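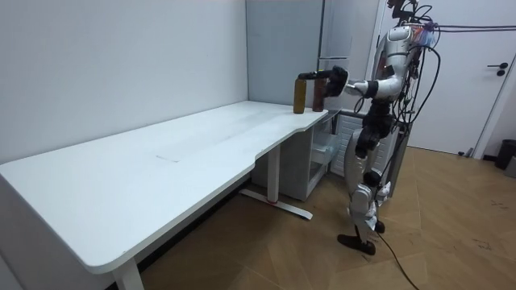 Two bottles on the long white desk, Zandano offices.

Part-Time Bookkeeper - Zandano

Posted Monday, January 29, 2018

Zandano imports olive oil and vinegar and sells to restaurants and small grocery stores. We are looking for a part-time bookkeeper to work 20 hours a week, mornings preferred. The job is open because Elin Bevan is moving to our purchasing side. She will stay on hand to train the new person.

What you will do

Enter supplier bills and customer payments. We have 78 active suppliers and send out 600 invoices in a normal month.
Reconcile two bank accounts and one company credit card.
Follow up on late accounts by phone and email.
Prepare sales tax filings for review by our outside accountant, Dewan.
Help with the year-end close, which for us falls in July.

What we need

At least two years of bookkeeping work, paid or as part of a family business. No degree required. You should be comfortable with spreadsheets and able to pick up our order system, Wonetti - most people need a week or two. Experience with customs paperwork is a plus but we can teach it.

Hours and pay

Monday through Friday, four hours a day. Pay depends on experience and will be discussed at the first interview. Paid holidays, parking and a staff discount on everything we stock. July hours are longer and overtime is paid.

To apply

Send a resume and the names of two references to Fraser Moncrieff, Office Manager. Put "Bookkeeper 422" in the subject line. A cover letter is optional - a few lines on the kind of books you have kept is enough. No agencies, please.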